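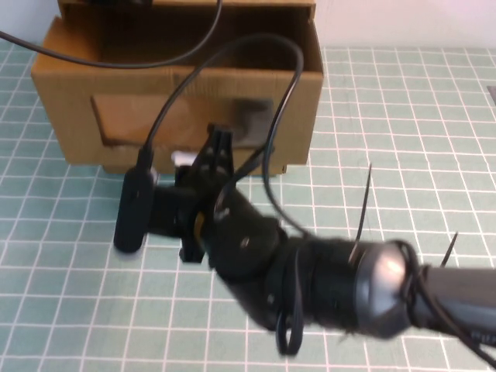 Black robotic arm over a teal cutting mat.

ZAVBERG, 18/07/2019 - I'm Delyth Bevan, and I run the wildlife line at Cloltance. My phone has been buzzing since June, and it's nearly all bats!

We've had 32 calls from folks with bats in the attic (two of them were mine, long story). Please don't seal up the gaps yet. The pups can't fly well, and they'll get stuck inside.

Our guy Gyula Vass will come look at your roof for free through the end of summer. Leave a message on the wildlife line with your street and a good time to call back.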